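Drullstead Community Board > Home and Garage > Recycling

Thread: Caps on or caps off, and what bin are you using?

dhjin
Posted Wednesday, 7:40 pm

We go through a lot of bottled drinks here and I'm trying to settle on one way of doing the recycling. Right now the bottles pile up by the sink until somebody gets annoyed and takes them out. I want a small bin on the counter that gets emptied into the big cart in the garage.

Two questions. Do you leave the caps on? And do you sort by color? We have mostly clear bottles, plus a green one now and then. I've been putting the green ones in a separate bag, but my wife says that's a waste of a bag.

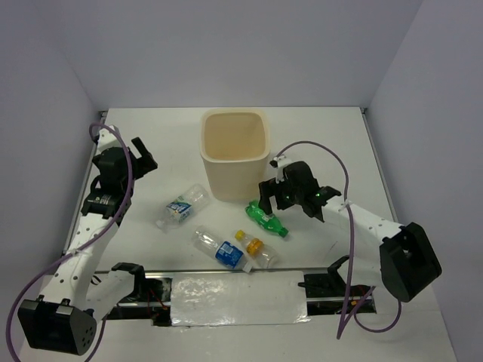 The bin is plain beige plastic with no lid. I like that it has a wide mouth and I can drop things in without looking. I don't like that it's small. With the bigger bottles I think I'd be emptying it every day.

Dae-han

soo_ah_m
Posted Wednesday, 8:02 pm

Caps on. The sheet that came with my cart says empty, cap on, label on. Loose caps are too small and fall through the sorting equipment.

Green goes in with clear on our route. Ask your hauler if you're on a different one.

TVentura
Posted Wednesday, 8:15 pm

I disagree on the caps, at least while they're in the kitchen. If you screw the cap on a full-size bottle with air in it, it takes up the whole bin. I take the cap off, squash the bottle flat, then put the cap back on. You can get twice as many in.

Don't bother peeling labels. I did it for a year and it made no difference to anything except my fingernails.

soo_ah_m
Posted Wednesday, 8:21 pm

Our sheet says not to flatten them. Flat bottles get sorted as paper.

TVentura
Posted Wednesday, 8:30 pm

Mine says to crush them. I'm on the Trerkcombe side, so maybe that's the difference. I'm going by what I was given.

nouhaila_es
Posted Wednesday, 9:11 pm

You're both right for your own address. Trerkcombe has a different hauler. Dae-han, go by the sticker on the inside of your cart lid.

About the bin: I used an open one like that for 6 months. The good part is that it's easy to wash. Rinse the bottles first, especially anything with sugar in it, or you'll get ants by May. I put a folded paper towel in the bottom and change it when I empty the bin.

dhjin
Posted Wednesday, 9:26 pm

Checked the sticker. Caps on, do not crush, all colors together. So I owe my wife a bag.

I'm going to try this bin for a couple of weeks before I buy anything.

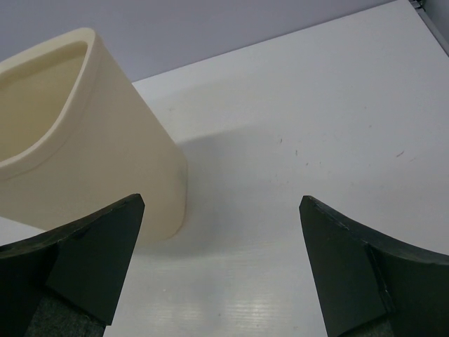

The bin, seen from above. Rounded corners and a thick lip.

yejimaeng
Posted Wednesday, 9:48 pm

A rounded lip is good if you don't use a liner. If you do use one, bags can slide right off it. A big rubber band just under the rim fixes that.

I'd still go bigger. We have a Zirnton tall one on the floor at the end of the counter and it holds almost 8 days of bottles for two people. It does take up floor space.

TVentura
Posted Wednesday, 10:05 pm

Eight days of sticky bottles in the kitchen is too long for me. Small bin, empty it at night with the trash.

yejimaeng
Posted Wednesday, 10:12 pm

They're not sticky if you rinse them.

dhjin
Posted Wednesday, 10:20 pm

I'll stay with small for now and no liner. If it's overflowing by the weekend I'll look at the tall one. Ye-ji, does yours have a lid, or is it open too?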